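# The Slow Squeeze

The alarm that stopped Cell 2 at the Jernbridge plant in February was the wrong alarm. It said the part was missing. The part was on the floor, under the guard fence, with one corner broken off, and the gripper was closing on air.

Jernbridge molds and finishes plastic housings for pump makers. Most of its handling is done by small robot arms with two-sided linkage grippers, bought from a supplier called Trorkance and set up by the plant's own staff. The arms lift a housing, turn it past a wrist camera for inspection, and put it in a tray. The work is dull and the cells run for days without anyone opening a gate.

Heloísa Medeiros was the controls technician on shift. She reset the cell, watched four good picks, and went back to her desk. The next drop came before lunch. By the end of the week the log had a string of them, all from the same cell and all at the same point in the motion, just after the wrist turned the part upright for the camera.

"I thought it was the part," she says. "Everyone thought it was the part. We had a new resin from Verstraete and it felt slick."

So the plant spent nine days on the resin. They wiped parts with alcohol, ran old stock against new, and raised the grip force twice. Raising the force made things worse. Parts that didn't fall came out with marks where the linkages had pressed, and the customer sent a tray back.

The real fault was in the joints of the gripper. Each side is a set of flat plates that turn on pins, and each pin is supposed to be held tight enough that the plates swing in one plane only. On Cell 2 the pins on one side had worn. Under load, that side leaned outward by a small amount. The motor stopped where it always stopped, the encoder gave the number it always gave, and the software reported a firm hold. At the tip, where the part was, there was less squeeze than anyone believed.

That gap between the number and the grip is the part of the story that should worry other shops. The gripper had no sensor at the fingertip. It worked out force from motor current, and current can't tell the difference between pressing on a part and pressing on its own loose joint. A tight gripper and a worn one look nearly the same from the inside.

Medeiros found it by hand. With the power locked out, she took hold of one linkage and then the other and pushed them sideways. One was stiff. The other clicked.

"It took me two minutes," she says. "I'd been reading logs for nine days."

The pins were rated for a service check at 2000 hours. The counter on Cell 2 read 3258. The check had been on the schedule, but the schedule lived in a maintenance program called Veser, and when the plant moved to a new version the cell was entered under its old name. The reminder went to a machine that no longer existed - and it kept going there, week after week, marked as sent.

There was a safety side to this too. A dropped housing weighs little, and the fence kept people clear of the falling ones. What bothered the plant's safety lead was the clearing. Operators had gotten used to opening the gate to pick up a part, and on two occasions the arm was paused when it should have been locked out. A paused arm still has power. No one was hurt, but both entries went into the report, and the gate now won't release until the drive power is off.

The fix for the gripper itself was cheap: new pins, new bushings, and an afternoon of calibration. The other cells were checked the same day. One more had play in it, less than Cell 2, and got the same parts.

The larger changes took longer. Grippers are now pushed by hand at the start of each week and the result is written on a card at the cell, on paper. Any drop counts as a gripper fault until someone shows otherwise. The grip force is back at its original setting and can't be raised without a second signature. Medeiros has also asked for a test that uses the wrist camera: hold a part still, take a picture, wait, take another, and compare. If the part has moved in the grip, the cell stops.

She has been running that test with rejected housings so no good stock gets used up. It catches large slips. Small ones still get by, mostly when the part turns on its own axis and its outline hardly changes. She is trying different edges and holes as reference points to see which gives the steadiest reading, and she expects to be at it through the summer.

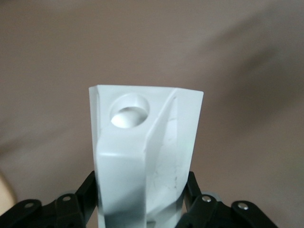

Until then the cards stay up, and the old pins from Cell 2 are in a bag taped to the inside of the cabinet door.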